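**Planner picks the wrong object when two candidates are close to the hand. Is this perception or planning?**

Tags: grasping, perception, motion-planning, okero

I'm working on a sorting task with a humanoid robot. The instruction is "put the fruits in the fruits basket". There are two wicker baskets on the table, one of them labelled by hand. The head camera feeds a detector, the detector publishes object poses, and Okero turns the chosen pose into a reach and grasp for the multi-fingered hand.

The fingers go for the right thing and the thumb does not. The target is the small red fruit, and the approach ignores the tape next to it.

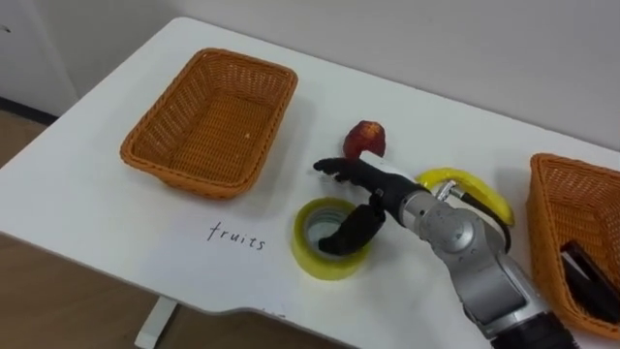 *Weltdale, December*

What I have checked so far:

- The detector gives the fruit and the tape as separate objects, with good scores for both.
- The fruit pose in the base frame is within 4 mm of where I measure it by hand.
- The planner reports the path as collision free every time.
- Replaying the same logged scene gives the same path, so I don't think it is random sampling.

My collision world is built from the point cloud, cropped to the table and thinned to 3,000 points before it goes to the planner. The target object is removed from the cloud so that the hand is allowed to touch it. I use the Vultine wrapper for that step with default settings, except that I raised the removal margin because it kept complaining about start states in collision.

Config:

```
scene:
 max_points: 3000
 target_removal_margin: 0.06
planner:
 timeout_ms: 300
 hand_model: simplified
```

Should I be looking at the detector or at the planner?

---

**Answer 1** (accepted, 12 votes)

Neither, I'd look at the scene you hand to the planner. Your removal margin is 0.06 and the unit is metres. You are deleting everything within 6 cm of the fruit, so if the tape is that close, part or all of it goes as well. The planner then says "collision free" and it is correct for the world it was given.

Do these in order:

1. Put the margin back to 0.01.
2. Publish the cloud *after* removal and look at it in your viewer. Check the tape is still there.
3. If the start state error comes back, fix that on its own. It is usually the arm's own points left in the cloud, so run the self filter before target removal.

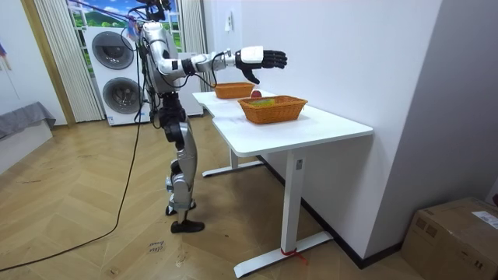
The other setting I would change is `hand_model: simplified`. In the wrapper this swaps the fingers for one box around the palm, and the thumb sticks out of that box once the hand opens. Use `full`. Planning is slower and 300 ms may not be enough, so raise the timeout while you test and bring it down later.

Also, if you have a second camera at the side of the desk, use it for the cloud. From the head the arm hides whatever is behind the wrist, and those objects won't be in your collision world at all. You can keep the head camera for detection.

> Comment (asker): The tape was missing from the cloud after removal. With the margin at 0.01 it is back. The start state error was the forearm, as you said. I have not tried the full hand model yet.

> Comment: With `full` remember to regenerate the allowed collision pairs or every plan will fail on the finger joints.

---

**Answer 2** (4 votes)

I had a similar fault and stopped cutting the target out of the cloud altogether. I add the target as a named object and allow contact between it and the fingertips only. Everything else stays as an obstacle. It needs a decent segmentation mask, otherwise the edge points of the target stay behind as small obstacles and you get no plan.

There's a branch of Rozīte that does this but it was behind the main one when I last used it, so check that it builds first.

---

**Answer 3** (0 votes)

Try a different detector. Mine was mixing up round things until I retrained it.

> Comment: The question says the detector separates them correctly.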